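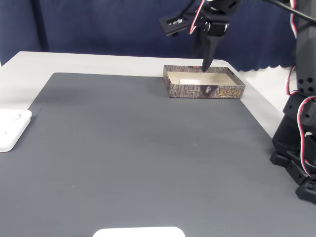 Packing Bench Inspection Checklist
Troncoso Returns and Repack Room, Bench 2
Completed by: Tonantzin Ayala
Reviewed by: Iestyn Parri
Period: March, morning inspection

This checklist is to be completed before the bench is released for the repacking of boxed goods. Mark each item Pass, Pass with comment, or Action. Items marked Action must be entered in the bench log with the name of the person responsible. Comments should state what was found and what is to be done.

Section A. Work surface

A1. Mat lies flat, with no curled corners or raised edges.
Pass.

A2. Mat is free of tape residue, staples and blade fragments.
Pass with comment. Wiped down before inspection. The dry cloth supplied by Vusska leaves lint on the ribbed surface. Use the damp cloth until the current pack is finished.

A3. Tabletop around the mat is clear of liquids and food.
Pass.

A4. Table is stable under hand pressure at each corner.
Action. Slight movement at the rear left leg. Domingo Aravena to adjust the leveling foot and recheck.

Section B. Surroundings

B1. Curtain hangs clear of the work surface and is not caught behind the table.
Pass with comment. The hem should stay above the level of the tabletop when the curtain is fully drawn. Staff who open it for ventilation are asked to return it to its full width afterward.
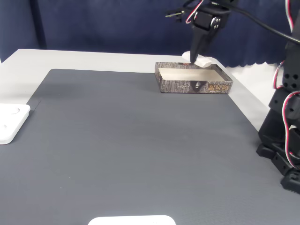
The curtain is due for laundering under the normal schedule. Bench 2 is not to be used while it is down, as dust from the storage side settles on open cartons.

B2. Lighting is even across the bench, with no glare that hides marks on pale cardboard.
Pass with comment. Acceptable in the morning. Uriel Cisternas has noted a sheen on dark mats late in the afternoon. Review the position of the overhead lamp at the next inspection.

B3. Floor and aisle clear of trip hazards.
Pass.

B4. Cutting tools stored with blades closed.
Pass with comment. Two safety knives signed out and both returned. One has a stiff slider and has been sent for replacement.

Section C. Cartons and trays

C1. Printed outer walls free of scuffs, dents and lifted corners.
Pass with comment. The bark-pattern tray was checked along the front panel, including the emblem and the gold-toned lettering. Dark printed board shows wear first at the corners. Hold trays by the long sides and do not slide them across the table.

C2. Interior is clean, pale surfaces unmarked.
Pass with comment. Clean hands or cotton gloves are required for light interiors. Marks must not be rubbed with an eraser, which roughens the board.

C3. Tray walls upright and square at the corners.
Pass.

C4. Loose contents and soft fill handled correctly.
Action. Small items must not be left against the inner walls, where they can be missed when the lid goes on. White fill is to be placed after the items, and crumpled fill opened out and checked before disposal. Leandro Pereyra to brief the Bedolcombe shift.
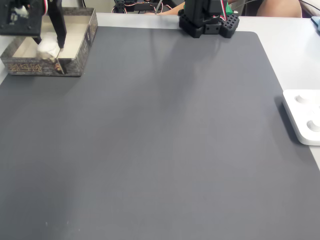

Section D. Records and release

D1. Bench log is current and legible.
Pass with comment. Entries are complete for the last 7 shifts. Initials alone are not sufficient; please print the surname.

D2. Amik label stock is dry and stored flat.
Pass.

D3. Open actions from the previous inspection closed.
Pass.

Result: Released for use with two actions open (A4, C4). Light packing only until A4 is closed.

Reviewer's comment: Agreed. Send confirmation of the leg adjustment to me directly and attach the signed briefing sheet for C4 to this form. I. Parri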